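From the Simulation Corner: Two Gripper Controllers on the Chess Task

By Matúš Zeman

Since January our small group has been comparing two controllers for the same simulated gripper. The first one is the position controller that we inherited with the Lerel setup. It closes the fingers to a width which we give in advance. The second one is called Drunetti, and it was written mostly by Etenesh Abdella. It closes slowly and stops when the force on the fingertips reaches a limit. Everything else stays the same for both: the arm, the two-finger gripper with its linkages, the wrist camera and the planner.

For the task we took chess pieces. I know that chess with a robot is an old idea and that many groups did it before us. But we do not play a game. We only want a small object with a round head and a neighbor standing close to it, and a board gives this in a natural way. The squares also help us when we talk. It is much faster to say "it failed on the second row" than to read out numbers from a log file.

How the trials are made

Each controller got 500 trials with the same starting positions. In one trial the arm goes above the board, opens the gripper, comes down to one pawn, closes, lifts and puts the pawn on the wood beside the board. If a neighbor falls down, the trial is counted as failed, even when the lift itself was good. Jong-dae Ban insisted on this rule. I was against it in the beginning, and now I think he was right, because without it the two controllers looked almost equal.

The view which the planner receives comes from the wrist. The fingers are always in it, and the shadow of the arm is often lying over the squares. We decided to keep the shadows on. Benjie Padilla made a version of the scene with flat light, and the detector liked it very much, but the results did not tell us anything about a normal room. The hardest layouts for the detector are the ones where a black pawn stands on a pale square of the board and a white one is just below it in the view.
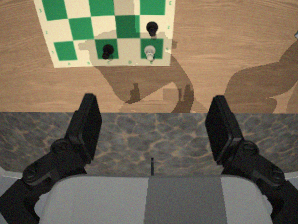
What we saw with the position controller

The Lerel controller is quick and it is easy to understand. When the detector gives a good center for the pawn, the grasp is good too, and the whole movement is finished before the other controller has even touched anything. For a single pawn with free squares on all sides I would still choose it.

The problems begin when the center is wrong by a few millimeters. One finger arrives first and pushes the pawn to the side, and the controller does not notice, it only continues to the width that it was told. Sometimes the pawn slides into the gap and everything is fine. Sometimes it leans on the neighbor. From the 500 trials, 292 were counted as good. I had expected a better number, and Jae-hoon Won had expected a worse one, so we repeated the first part of the set with a new random seed. The picture did not change much.

What we saw with Drunetti

The force controller is slower, and on the first day we also thought it was broken. It stopped in the air with the fingers half closed. The reason was simple: the friction in the finger joints was read as contact. Etenesh raised the limit and added a short waiting time, and after this it behaved well.

Its strong side is the second finger. When one fingertip feels the pawn, the wrist moves a little so that the pawn comes to the center, and only then the gripper closes completely. A wrong center from the detector is in most cases forgiven. I do not give a final number for Drunetti in this issue, for the reason that 8 of the log files were damaged when the disk became full, and we want to run those trials again first.

Placing the pawn on the wood is another story. We did not plan to measure it, but the releases turned out to be more interesting than the grasps. A white pawn standing on the table next to the board, with the gripper open and clear of it, is what we call a clean release. 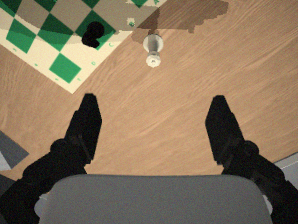 The position controller opens both fingers at full speed, and if one of them has more contact than the other, the pawn gets a small kick. With Drunetti the opening is slow in the first part and the kick is much weaker. Jae-hoon tried to put the same slow opening into the Lerel controller, and it took him one afternoon. So maybe the fair comparison should be made with this corrected version. We discussed it for a long time over lunch and did not agree. For now both versions are in the repository, in the folder with the name Simiyu.

If somebody wants to look at the wrist camera images, Benjie put 2,947 of them on the shared drive, together with the finger positions for each one. The file names contain the controller and the trial number. Please do not sort them again into new folders, the scripts depend on the old names.

Next we will exchange the fingertips. The flat pads stay as the base case, and against them we will test the Vukerau pads, which are softer and have a shallow groove. I expect that the groove helps with the neck of the pawn and makes trouble with the wide base. Jong-dae expects the opposite. The fingertip models are almost ready, only the contact settings are missing, and Etenesh will take care of them when the damaged trials are repeated.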